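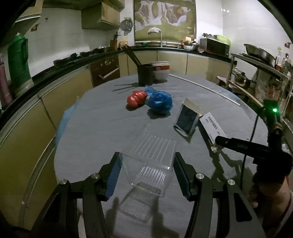
Meriem Alaoui clears her table once a day, at 5, before anyone starts cooking. "If I leave it till after we eat it's hopeless," she says. Small flat in Prernside, one round table, everything lands on it. Post, shopping, tablets.

Knotted bags are the worst. "You forget what's in them. I open every one, even the tiny ones." Chopsticks stay out – she uses them for beating eggs aswell.

Medicine boxes go up high. Her neighbour Brahim Sqalli keeps his by the kettle and she doesnt approve. "Steam," she says. "I've told him."

And the cloth? Never ironed. "Eighteen years I've had a cloth on that table. Wash it, shake it, put it back."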